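3.2 Materials and conditioning

Long-pile plush sheds more fiber in the wash than short-pile plush, but the size of the difference depends on how the pile is anchored. We therefore selected articles by backing construction first and by pile length second. All articles were bought new through two retail suppliers, Kesten and Chettiar, and were stored in closed paper bags until use. Care labels were removed before weighing.

The final set held 43 articles. Those with curled or twisted pile were treated as a separate group, as curl makes pile length hard to measure with a ruler. For this group we recorded the extended length of single fibers pulled from the seam allowance – a slower method, but one that gave repeatable values between operators. Shaggy articles without a stuffed body were kept in a third group.

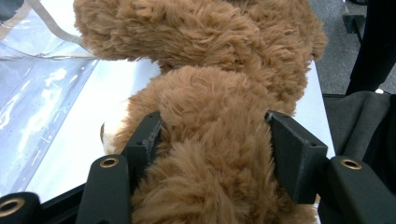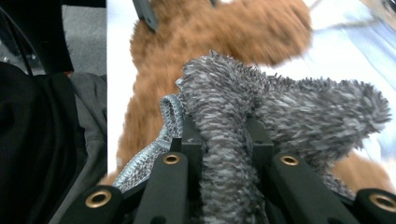
Figure 2. Long-pile textile articles: brown teddy bear (first panel); gray shaggy article with brown teddy bear behind it (second panel).

Before washing, each article was held for 20 hours at constant room humidity and weighed twice. Washing was done in a front-loading Ferkisent drum washer at low temperature, with no detergent in the first cycle and a liquid detergent in the two cycles that followed. Spin speed was fixed at 700 rpm. Higher speeds were tried in a pilot run in November and dropped, as they distorted the stuffed bodies and made drying times uneven.

Drain water was passed through a stack of Skakia mesh filters. The filters were dried, weighed, and checked under low magnification for hair and paper dust, which were removed by hand. Fibers of up to 200 micrometers were counted as fragments and reported apart from whole pile fibers. This limit is arbitrary – other authors use shorter or longer limits – and the totals in Section 4 are given with and without the fragment class. Blank cycles were run between groups, and the mean blank mass was subtracted from each result.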